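The Tralholm Museum welcomes young visitors who want to know why objects cast shadows.

## What is a shadow?

Light travels in straight lines. When something solid stands in the way, the light cannot pass through it, and a darker area forms on the other side. That darker area is a shadow.

## Why do shadows change size?

Move your hand closer to a lamp and its shadow on the wall grows. Move it away from the lamp and the shadow shrinks. Outdoors, shadows are long in the early morning — when the sun is low — and short at midday.

## Light and dark surfaces

A pale surface sends back most of the light that reaches it. A black one takes most of it in. A black box on a white tabletop is therefore easy to see. 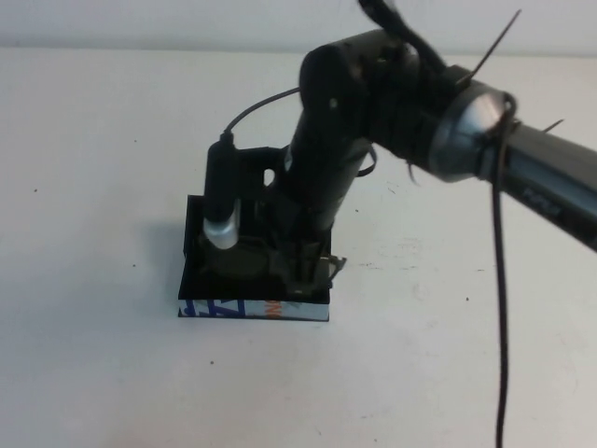
## Words to know

- **Opaque:** lets no light through
- **Transparent:** lets light pass through clearly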